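Laundromat folding contest draws 127 entries, one protest

Grisano, 2024-09-30

The Reseo coin laundry on Marwat Street held its folding contest on Saturday, and for the first time in its history the thing needed a second day. The rules committed to paper in August called for 30 entrants. The owners got 127, plus a man who had only come in to dry a sleeping bag and was talked into it while he waited.

Entrants fold one T-shirt, one pillowcase and one fitted sheet. The fitted sheet is where people's characters come out. Two contestants withdrew at that stage, and a third handed in something the judges agreed to describe in the log as "round."
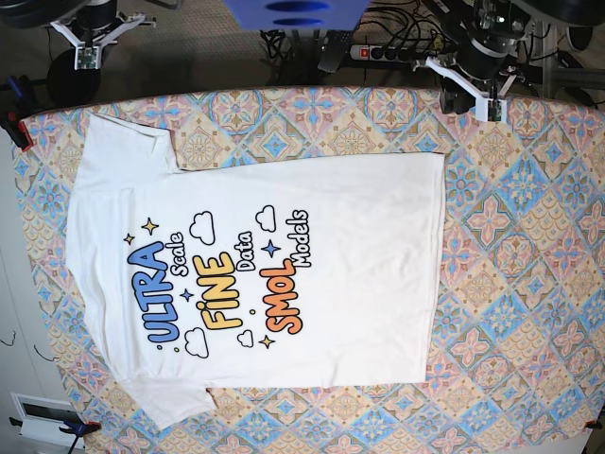

The T-shirt round went to Ekow Antwi, who finished in 16 seconds and then stood with his hands behind his back like a man waiting for a bus. Speed is only half the score. The other half is neatness, and neatness starts with getting the shirt flat before anything is folded: a few soft creases are fine, as on a white tee with bubble lettering across the front, but a sleeve with its lower edge tucked slightly under will come back to haunt you two folds later. Judges have been known to lift a finished shirt and peer into it. They did so on Saturday, often, with a flashlight.

The protest concerned the tables. Reseo has always let people pick their own spot, and the regulars know that the one by the change machine wobbles. Fermín Quiroga drew it anyway under this year's new lottery, lost his round by a single point, and filed a complaint on the back of a dryer sheet box. It was accepted. The owners said they would have preferred letter paper.
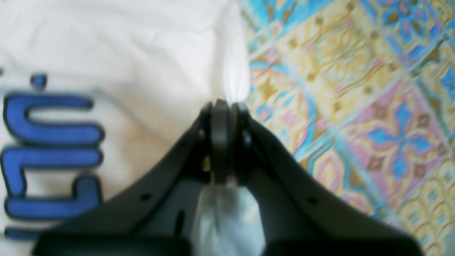 Ekow Antwi took a dim view of the complaint, remarking that he had practiced all summer on an ironing board with one bad leg and that a wobble "teaches you manners." He did offer a rematch, at any table, with or without the wobble.

The judges met for 185 minutes on Sunday – longer than the contest's first three rounds put together – and ruled that the score stands but the table goes. It will be replaced before next year. Quiroga said he could live with that, and asked whether he could have the old one.

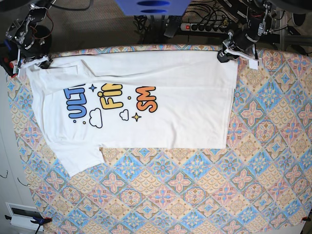 There was also the matter of the prize. Grerkico, the soap company that sponsors the event, had promised the winner a year of free detergent, and delivered it all at once, in tubs, to the sidewalk. Antwi lives on the fourth floor. By Sunday evening he had carried up most of it and was giving the rest to anyone who passed, including two of the people he had beaten.

Sign-up sheets for next year are already on the counter at Reseo, next to the lost socks. The fitted sheet stays in, despite a petition.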